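Hello Ajith,

February's update on the laptop reuse project, a bit early because I'm off on Sunday. We've now checked and wiped 178 machines, and 3 more are waiting for a new battery. The Weltus grant has paid for the chargers, and we have more than 1447 pounds left – better than I feared!

The bench has a fresh covering too, so the lids don't get scratched while we're closing them up.
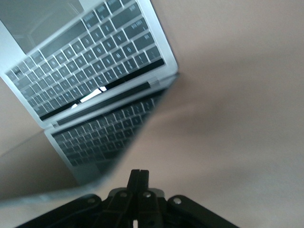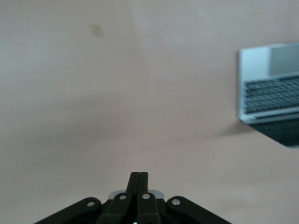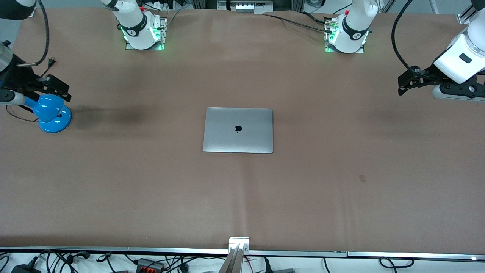
Next job is labelling. Verska have promised us 2 boxes of sleeves, but I've not had a delivery date yet and I'm chasing them again tomorrow. If they're slow I'll ask Sunine (a bit dearer, but they do turn up). Could you let me know whether the schools list is final? I'd like to start packing in the afternoons.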